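Temps de lecture : 2 min

Rechercher un article, un auteur OK

La surface claire

Bongani Pretorius n'avait jamais cru aux surfaces faciles d'entretien. La brochure de Kevport promettait un gris pâle « sans mémoire », et il l'avait gardée dans un tiroir, pliée en quatre, pour le jour où il faudrait la ressortir devant quelqu'un.

Sa sœur, elle, avait signé tout de suite. 1287 pour le plan, 200 pour la pose, et un flacon de Wundus offert, ce qui l'avait enchantée.

- Sans mémoire, répéta-t-il en passant la main à plat. On verra après le premier café.

- Tu vois des taches partout.

- Je vois surtout une facture.

Il se pencha, joue presque posée contre le plan, comme leur père devant une planche qu'on lui jurait droite. Du gris, encore du gris. Il chercha un défaut avec une patience qui commençait à la vexer.

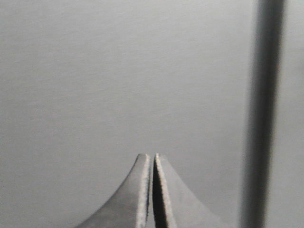
- Et le Wundus, on le dilue ?

- Un bouchon dans un seau, c'est marqué derrière.

Il lut l'étiquette quand même. Elle parlait d'un brillant durable et d'une formule Fello, sans dire ce qu'était Fello. Il reposa le flacon près de l'évier, l'étiquette tournée vers le mur.

- Chez les Fung, ils ont le même depuis six ans, dit-elle. Impeccable.

- Les Fung mangent au restaurant.

Elle rit malgré elle, puis posa sa tasse directement sur le plan, sans soucoupe, en le regardant. Il ne dit rien. Il pensait au vieux plan carrelé, avec ses joints noircis et le coin ébréché où l'on calait le couteau à pain. Personne n'en avait vanté les mérites - il avait tenu jusqu'en janvier.

Quand elle sortit répondre au téléphone, Bongani souleva la tasse. Il regarda dessous, la reposa, la souleva encore.

Dernière mise à jour : 2022-06-19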